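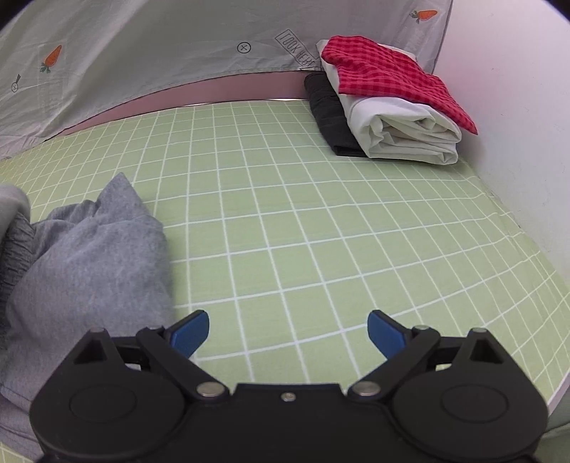 Aula 5: Dobrar e empilhar malhas

Apontamentos do módulo de cuidado da roupa, curso de economia doméstica de Duvcombe. Texto de Noémie Maillard, revisto em 22 de maio de 2019.

1. Superfície de trabalho

Trabalha-se sobre uma superfície larga e plana, coberta com um pano. O pano quadriculado ajuda a alinhar as bainhas: escolhe-se uma linha e encosta-se a ela o lado mais comprido da peça. Antes de começar, alisa-se o pano com a mão, sobretudo junto à parede, onde costuma enrugar. As peças dobradas ficam ao fundo, num canto, e o centro reserva-se para a peça em curso.

2. Ordem da pilha

Em baixo vão as peças de dobra direita. Os panos grossos vão no meio e os finos em cima. Um pano pousado na diagonal sobre a pilha tem de ser dobrado de novo antes de ir para a prateleira.

3. Abrir a peça

As malhas leves ganham vincos em todas as direções. Não se dobra uma malha amarrotada. Estende-se primeiro, procuram-se as costuras laterais e puxa-se pouco de cada vez, segurando em dois pontos afastados. Se houver elástico, deixa-se repousar sem esticar.
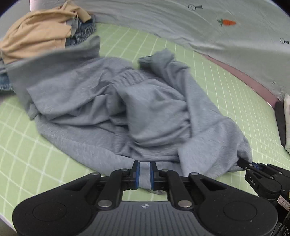

Fig. 2. Malha cinzenta amarrotada sobre o pano verde, segura na borda inferior e no canto direito.

4. Dobrar

a) Alisar do centro para as bordas.
b) Levar um lado ao meio, depois o outro.
c) Dobrar ao comprido em 2 partes iguais.
d) Virar a peça e pousá-la na pilha com a dobra para a frente.

Peças até 300 g dobram-se mais uma vez. As mais pesadas ficam como estão.

Exercício para casa: dobrar 5 peças de malha e anotar quais perderam a forma ao fim de um dia na prateleira.

Comentários (2)

Dong-hyun Koo: Na alínea c), a dobra é feita com as mangas para dentro?

Noémie Maillard: Sim, as mangas entram na alínea b), com os lados.

Este site utiliza cookies para melhorar a navegação. Aceitar | Definições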